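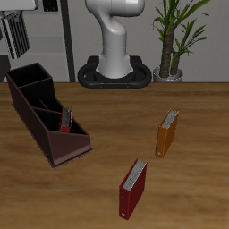

Table view, simulated: arm, organizer, and binders.

Kutico Binder Filing Set

Version 2. Last updated Oct 23, 2020.

Summary

This set holds 2,088 simulated episodes of a single robot arm putting upright binders and books into a desk organizer. It was made to support the records room at Brerkirby, where clerks file returned binders by hand at the end of each shift. The question behind it is a practical one: which part of that job can an arm take over, and what is left for the clerks?

Contents

Each episode has two rendered views, joint positions, gripper state, and a task line such as "put the orange binder in the organizer." Episodes are sorted into 17 layouts. Layouts differ in where the organizer stands, how it is turned, and which items start out on the table.

Version 1 had only the table view. The gripper view was added in September after the clerks who reviewed the first version asked how the arm could tell a spine from a page edge.

What the work looks like now

At Brerkirby a returned binder is checked in, put on a table, and later filed. Checking in takes judgment. Pages go missing, labels are wrong, and sometimes a binder belongs to another office. Filing is mostly reaching and lifting, and it is the part of the shift that clerks complain of most in the wrist and shoulder survey.

The plan under review moves filing to the arm and leaves check-in with people. No positions are removed under the plan. Job descriptions do change: one clerk per shift becomes the table lead, who clears failed grasps, resets the organizer, and logs the fault. Training for the lead role is 3 hours and is paid.

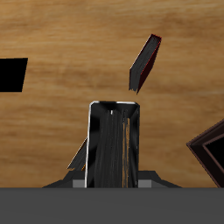 Fung wrote back after reading the draft plan that the lead role needs its own line on the schedule. If the lead is also checking in returns, every fault stops two jobs at once, and the clerk gets blamed for both.

The schedule in the current plan was changed to match. The lead no longer checks in returns during an arm run.

Known limits

Everything in the set is simulated. Grasp results should not be read as a forecast for real binders, which sag, stick, and catch on each other.
Leaning items are underrepresented in layouts 2 and 3.
No people appear in any episode, so the set says nothing about safe distance or shared use of the table.

Use

Intended for training and testing pick-and-place policies. Do not use it to set work quotas or staffing levels. Success rates from the Avier baseline are in the results folder, listed by layout.

Changes to task lines should be sent to the Kutico data desk with the episode number and the corrected wording.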